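Household chores remain a hard problem, says Sanevar program lead

Interview published 02/11/2025

The question of when a machine will be able to empty a dishwasher is put to Sigrun Løken at almost every public event she attends. As head of the household tasks program at Sanevar, she has an answer prepared, and it has changed very little over the years.

"It depends on what you mean by empty," she said. "If you mean that the plates end up on the counter, we can do that on most days. If you mean that every item is put where the family keeps it, including the lid that belongs to a container nobody has seen since May, then we are not there."

Løken spoke with us at the Sanevar offices, where her group studies small manual tasks in kitchens, laundry rooms and retail stockrooms. The program was set up to provide a sober account of what current systems can and cannot do. Its findings are shared with its partners, among them the retail chain Drostau and the kitchenware maker Chatzigeorgiou, both of which have an interest in knowing whether such systems are ready to be used near their products and customers.

Her own view is that public expectations have been shaped by short videos. A machine that folds one towel well in a video may fold the next one badly, and the viewer does not see the second towel. For this reason the group reports results over long runs of the same task, with the objects moved between attempts. In the most recent run, a system was asked to hang and remove cups 425 times. Løken declined to give a success rate before the partners have reviewed the report, but she described the outcome as "respectable for hanging and disappointing for removing."

Asked why removing a cup should be harder, she said that the difficulty lies in contact. A person who lifts a cup from a peg feels the handle catch and changes the angle without thinking about it. A machine that relies mainly on vision may keep pulling in the same direction, and the whole stand comes along with the cup.

"People hold the base down with the other hand," Løken said. "They do not know they are doing it. When we ask them afterward how they took the cup off, they never mention the second hand."

Much of the work at Sanevar therefore begins with people. Participants carry out ordinary tasks while wearing or holding equipment that records how the hands move, and the recordings are used to train the systems that are later tested. The group has collected over 1017 such recordings for kitchen tasks alone. Løken considers this a modest number. She noted that a task such as setting a stand upright in the right place on a table sounds trivial, yet participants do it in many different ways - some push the base, some lift by the pole, some turn it a little first so that the pegs face them.

The choice of objects has been a matter of debate inside the program. Early sessions used solid blocks and simple boxes, which were easy to model and told the group little about kitchens. The present list favors items that are light, thin or likely to tip. Løken said that these qualities are common in the home and are poorly handled by most machines, which tend to apply more force than is needed.

On the shop floor the picture is mixed. Drostau has tried automated shelf stocking at 2 of its sites, under staff supervision. Cartons of a regular shape were handled reliably. Soft packages, hanging goods and anything returned to the wrong shelf by a customer still had to be dealt with by employees. Løken does not regard this as a failure. In her opinion the useful question for an employer is which part of a task can be handed over, and how much trouble the remaining part then causes for the staff.

"If a machine does most of a job and a person has to stand next to it waiting for the rest, you have not saved that person any time," she said. "You have given them a duller job."

She was equally cautious about cost. Equipment prices have come down, but a household would also have to accept slow work, regular supervision and some breakage. In a survey of 300 households carried out for the program, most respondents said they would tolerate a slow machine. Far fewer said they would tolerate one that broke things, and many wished to know who would pay.

Løken would like to see common tests that allow different systems to be compared. At present each developer tends to select its own table, its own cups and its own definition of success. Her group has proposed a set of tabletop tasks under the name Moderness, in which placing and adjusting a mug stand is one of the first exercises. The proposal sets out where an object may start, how far it may be moved by accident, and when an attempt must be stopped. 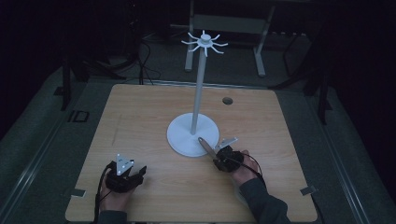
Raed Moussa takes a less patient view of such exercises, and told us that tabletop tests risk rewarding systems that will never leave the table. In his opinion a kitchen should be tested as a kitchen, with the drawers half open and someone else trying to cook. He added that he would give up every tabletop score for one honest week in an occupied home.

Løken accepted part of the criticism when it was put to her. She agreed that home trials are needed and said that the program intends to begin them once its rules on safety and privacy have been approved. She maintained, however, that a system which cannot manage a light object on a clear surface should not be sent into a crowded room.

"I would like to go faster as well," she said. "But if it knocks over the stand here, I can write that down and change one thing. If it happens in a family's kitchen, I have twenty possible reasons and an upset family."

On the matter of a date, she would not be drawn. She expects single chores to be offered commercially before any general household machine, and she expects laundry to take longer than dishes. Her own dishwasher, she said, is emptied by her son, with reminders.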